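Himodik Opens Second Storage Hall for Household Goods and Offers Space to Small Shops

DERNINE, 24 September 2021 -- Himodik, a wholesaler of household goods, has opened its second storage hall in Dernine. The hall has 2000 square meters of floor and will serve independent shops which until now had to buy through larger dealers.

With the new hall, the company lowers its smallest order to one carton per product. Shops in the Gilonness area will receive their goods on the next working day.

"Many of our customers have a small back room and cannot keep much stock," said Styliani Alexiou, managing director of Himodik. "They asked us for years to sell in smaller amounts. Now we have the place to do it."
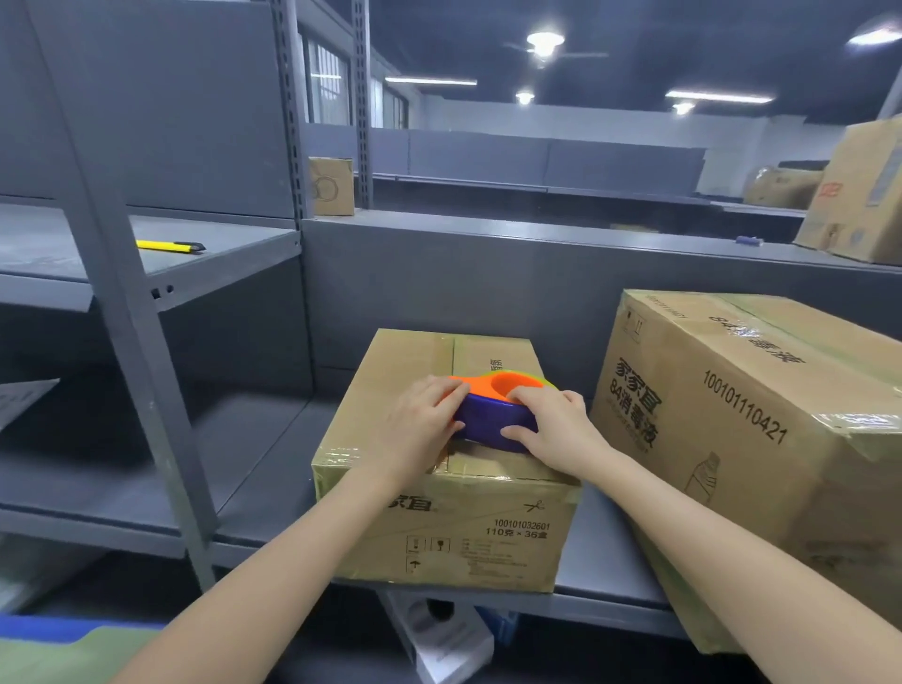 Who can open an account with Himodik?
Any registered shop, cafe or guest house can apply, and there is no yearly fee.

The company employs 26 people at the new site, and it plans to hire more before March. Training is organized together with Pettigrew, a local transport firm that also makes the deliveries.
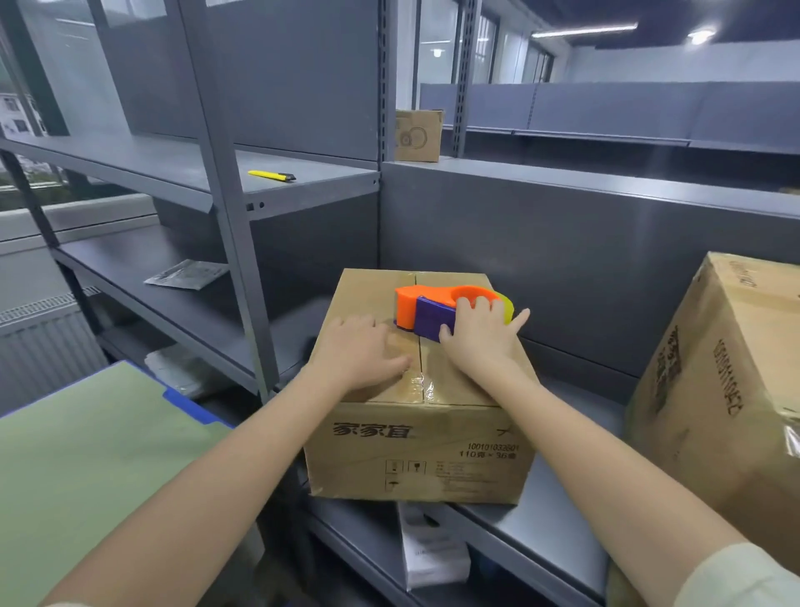 Closing a carton with packing tape in the storage area.

Junhao Zeng, head of purchasing, explained that the product list was also made longer. It now has 300 items, mostly for cleaning, laundry and kitchen use. Prices for existing customers stay the same until the end of the year.
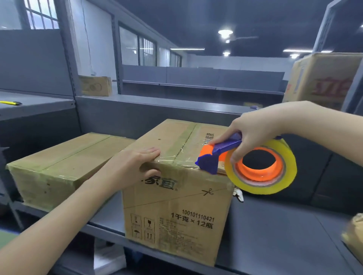

A carton marked 1千克×12瓶 on the shelf.

Shops can order by telephone or with the online form. Orders which arrive before noon are prepared on the same day.

Press contact: Lindsay Treloar, Himodik, Communications Office, Dernine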